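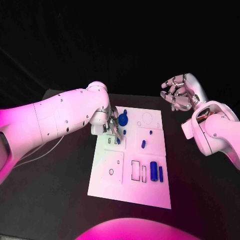 Shokri Building Rep
The wording in Article 6 is weaker than the summary sent to members suggests, and I would ask that we settle this before anyone signs a site schedule. The summary says planning time is "protected." The article says it "shall ordinarily be free of assigned duties." At Shokri Middle, the word "ordinarily" has been read to permit a coverage assignment whenever a substitute request goes unfilled.

Danda Grievance Desk
The summary was prepared for general circulation and does not replace the agreement. Members should rely on the text of Article 6 and on the side letter attached to it. The side letter provides that a teacher who loses planning time to coverage is to be credited with the same number of minutes, to be used or paid out within the same semester. It does not give the principal an unlimited right to assign coverage. The position of the local is that an assignment made every week to the same teacher is not an exception to the ordinary and is open to grievance.

Tovico Elementary
May I ask how the 90 minutes is to be counted at the elementary level? Our draft schedule for October shows two blocks of 45 on most days, but one of the two begins at dismissal from lunch, and the teacher is required to walk the class to music first. By the time the class has been handed over, a good part of the block is gone. The office has told us that walking students is "transition" and falls under neither heading.

Danda Grievance Desk
Transition is not defined anywhere in the agreement. The matter was raised during bargaining and the district declined to include language on it. Please keep a written record of the actual start and end of each block over a full schedule cycle and forward it to this desk. A record kept by one teacher is useful. A record kept by the whole grade level is considerably more useful.

liken_hs_science
I disagree with the advice being given in this thread. At Liken High we have followed the same practice for a number of years: the department divides coverage among its own members, each teacher takes a turn, and no one files anything. The students have a teacher who knows the subject and the department keeps the good will of the front office. If every missed block becomes a grievance, the likely response is a rigid schedule imposed from downtown, and those of us with laboratory courses will lose the flexibility we now have to set up and take down.

Shokri Building Rep
With respect, a department that divides the work fairly is in a different position from a building where the same teachers are called each time. Two of our newest members have been assigned coverage more often than the rest of their hallway combined. They have not complained, and they are on probationary contracts. I do not believe their silence should be taken as consent.

liken_hs_science
I accept the point about probationary teachers and would support a rule that exempts them. My objection is to treating the informal arrangement as a violation in itself. Nothing in Article 6 prohibits colleagues from trading.

Danda Grievance Desk
That is correct. Voluntary trades between teachers are permitted and the local has no wish to disturb them. Two cautions apply. First, a trade should still be entered on the coverage log so that the minutes are credited to the right person. Second, an arrangement is not voluntary if a teacher who declines is then assigned the duty anyway.

Room 12
Where is the coverage log kept? I have taught in this district under the present agreement from its first year and have never been shown one.

Tovico Elementary
Ours is a binder behind the counter. We were told we could look at it but not copy from it.

Danda Grievance Desk
The log is to be kept by the school office and made available to any member of the bargaining unit on request. There is no restriction on copying in the agreement. If a request is refused, please note the date and the name of the position holder who refused it, and send that note to this desk. Kindly do not post names here.

part_time_counselor
Does any of this apply to staff who are not classroom teachers? Counselors, librarians and speech staff are in the unit and pay the same dues, yet Article 6 refers throughout to "the teacher." I was used to cover 4 classes last month and was told that I have no planning time to lose and so cannot be credited.

Shokri Building Rep
This is the largest gap in the article, in my opinion. I raised it at the ratification meeting and was told it would be dealt with by side letter. The side letter does not mention it.

Danda Grievance Desk
The side letter is silent on non-classroom staff. The bargaining team recorded this as an unresolved item and it will be carried into the reopener. In the meantime, the general duties clause in Article 9 requires that assignments be "reasonably related to the position held." Repeated classroom coverage by a counselor may fall outside that clause. Please contact the desk directly so that the particulars can be reviewed.

liken_hs_science
I would add that the reopener is the proper place for the transition question as well. A grievance on an undefined term could be lost, and we would then be bound by the result in every building.

Room 12
On that I agree with Liken. I would want to see a survey first. There are 700 of us in the unit and this thread has heard from three schools.

Shokri Building Rep
A survey is welcome, but the filing window at Shokri will close while it is being prepared. We intend to file on the repeated assignments only and leave transition out of it.

Danda Grievance Desk
The desk supports that approach. A short survey on planning time, transition and coverage of classes by non-classroom staff will be sent to home e-mail addresses. Members who have not supplied a home address should do so through the building rep, as bargaining material is not sent to district accounts.

part_time_counselor
Thank you. I have written to the desk and attached my calendar.

Tovico Elementary
Our grade level will begin keeping times with the new cycle. Is there a form, or will a plain sheet do?

Danda Grievance Desk
A plain sheet is acceptable. Please put the building and grade level at the top of each page.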